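Brunet burger app and the free fries thing, my review
Posted Aug 9, 2022

Quick one, on my lunch break. Downloaded the Brunet app because the sign at the Plellville drive-thru said free medium fries with any order. Any order! So I tried it with a small coffee. Worked. Fries for the price of a coffee, fine by me.

Sign up is a pain though. Wants your phone, email, birthday, zip. Then a code by text, which took forever to show up. I asked for a second one and then the first one came and it didn't like that. Got in on the third try. If you're already in line when you start this, let the guy behind you go.

Ordering is easy once you're in. Big buttons, your last order is right there at the top. You can take off pickles without digging thru four menus, which the Vastotel chicken app still can't do. Points are slow. I have 58 after a bunch of lunches and the cheapest reward is a cookie.

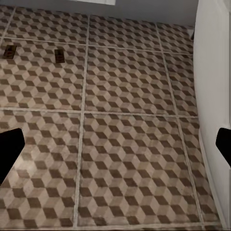

Other gripe, the deals expire fast. The fries one gives you 30 minutes after you tap it, and the clock keeps running if the store is backed up. Mine had 16 left when I got to the window so no problem, but at noon on a busy day, I don't know. Don't tap until you're parked.

Also only one deal per order. Tried stacking the fries with the $1 off shake and it just dropped the shake one, no message or anything. Check your total befor you pay.

Food itself, same as ever. Burger decent, fries hot and too salty, coffee is coffee. The Riltberg location puts more in the carton, if you're near there go to that one instead.

Oh and turn off notifications. I got one at 6:40 in the morning about onion rings.

Fries deal runs till November according to the app. Keeping it on my phone until then, probly deleting after. 3.5 out of 5.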